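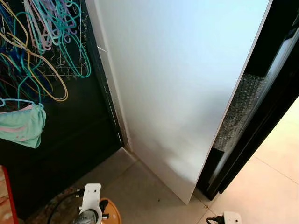
When does a recorded episode count as finished?
An episode is finished when the arm is back in its rest pose and the operator has pressed the stop pedal. Episodes stopped any earlier go in the partial folder and stay out of the training set until they have been checked.

Minutes, Dralitz household manipulation project
July 31, 2019
Chair: Marisa Longo
Present: the recording team, the labeling team, and Böttcher (by phone)

1. Previous minutes
Approved with one change. The Guddale baseline was trained on head camera views only. The earlier text said head and wrist.

2. State of the data
The kitchen and hallway set now stands at 540 episodes. Labeling has caught up with recording except for the refrigerator episodes, which are slower to label.

It was asked whether the refrigerator should be dropped and replaced with an open shelf. Marisa was against this. A packed refrigerator, with bags, jars and packages close together and a clear drawer over them, is where the baseline does worst, and the method is supposed to help there. Agreed to keep it.

Labelers will mark the point where the gripper comes in under a shelf edge as its own phase, separate from the approach. Jars are to be labeled by lid color when the label on the glass can't be read. Items inside plastic bags get the tag "bagged" and nothing more.
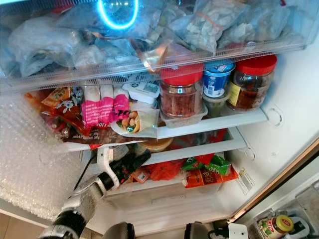
3. Result of the first comparison
Böttcher went over the numbers. Two versions of the policy were compared, one trained on full episodes and one trained on short clips cut at the phase marks. Each was run 50 times on the same reach task. The clip version stopped short of the target less often, but it made more contact with the shelf front. The labeling team thought the cut points might explain the contacts – the clips end before the arm has pulled back.

Agreed to repeat the comparison with clips that run on until the arm is clear. No result goes to Dellivard before then.

4. Large flat surfaces
The depth estimate is poor on plain white panels. With the tall panel upright between the dark closet and the black frame, there is little on its face for the method to match, and the estimate has to come from the edges. Bubble wrap on the frame gives noisy depth along the right edge. The hangers on the left are thin and overlap, and the segmentation merges them into one object.

Three options were discussed: mask the panel by hand, add texture markers, or leave it alone and report the error. Markers were turned down as they would make the hallway easier than a normal home. Agreed to report the error and to mask by hand in 2 episodes as a check.

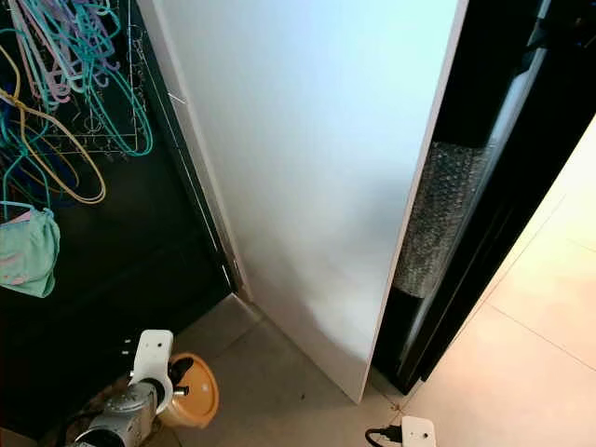

5. Actions
Marisa Longo: send the new phase list to the labeling team.
Böttcher: rerun the comparison with the longer clips.
Recording team: list all episodes with a panel in view.
Labeling team: finish the refrigerator episodes first, then the hallway.

6. Next meeting
In October, after the rerun. Böttcher will circulate the table of results beforehand.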